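# Grira teaches a robot arm to flatten a towel, and I got to hang around for it

I spent most of an afternoon at Grira's workshop in Skodby this December, and I came home with strong feelings about terry cloth. The group there has a new result on getting a robot arm to spread out a crumpled towel with a single gripper, and I wanted to see the thing for myself before writing it up (also I fold a lot of laundry, so I have a stake in this).

The method is called Tanguy, and the basic idea is pleasantly simple. Most of the towel-flattening work I've covered before tries to make a full plan first: look at the heap, guess where all four corners are hiding, then work out the moves. Tanguy doesn't bother. It looks at the cloth, picks one place to pinch and one direction to pull, does that, and looks again. Old guesses get thrown out every time! 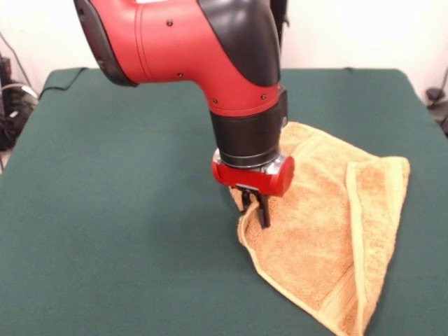

## So what does it look for?

Edges, mostly. The team told me that corners sound like the obvious target, but in a real heap they're usually tucked under something, and a program that insists on finding one can waste half its turns poking at the wrong lump. A bit of edge is nearly always showing somewhere. On a bath towel the woven band near the end is a terrific clue, with its smooth strip running through all that fuzzy pile, and Tanguy uses it to work out which way the cloth wants to open.

The part I liked best is how it learned. They trained it on 155 practice rounds, each one a person steering the arm through the whole job from a messy start to a flat finish. I had assumed you'd need thousands. But each round gets chopped into its separate pulls, so one session gives the program a good pile of small lessons, and the clumsy pulls stay in too. Apparently the clumsy ones matter a lot, as they show what a slightly wrong grab looks like and what a person does next to rescue it.

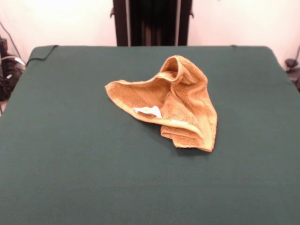

Starting positions get mixed up on purpose, by the way. If you always drop the cloth the same way you end up with a robot that's brilliant at one particular heap and hopeless at the rest, and the group had an earlier version that did exactly that. They were pretty cheerful in telling me about it.

Now the numbers. In the test set there were 24 fresh heaps, none of them used in training, and Tanguy got all but 4 of them flat enough to pass. "Flat enough" has a definition, which I appreciated: no part of the towel doubled over by more than the width of the hem band. The misses were all the same type of trouble, with a layer folded under and the top looking perfectly fine from above. The arm would smooth the top, decide it was done and stop. I have done this with a fitted sheet, so no judgment from me.

The finishing moves are where it gets fussy, and I could have watched them all day. Big pulls open the heap up, and after that the program switches to little presses and drags near the hems, where one flipped strip can spoil a pass.
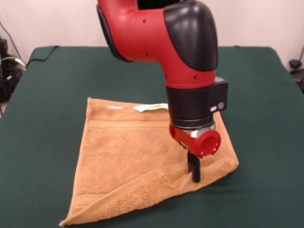 Speed is still the weak spot. All that stopping to look again adds up, and I'd have the whole linen closet done before the arm got through a family's worth of towels. The group says most of the wait is in the looking and very little in the moving, and they have 2 ideas for trimming it. One is to skip the fresh look after a pull that went as expected. The other they wouldn't tell me, and I did ask more than once.

Stamard, the commercial laundry outfit, is interested enough to lend Grira a batch of worn hotel towels for the next round of tests. Old towels are limp and stretched and behave nothing like new ones, so I'm curious how the pass rate holds up. The write-up and the practice rounds should be shared once those tests are finished, and I'm hoping to go back for another look before then.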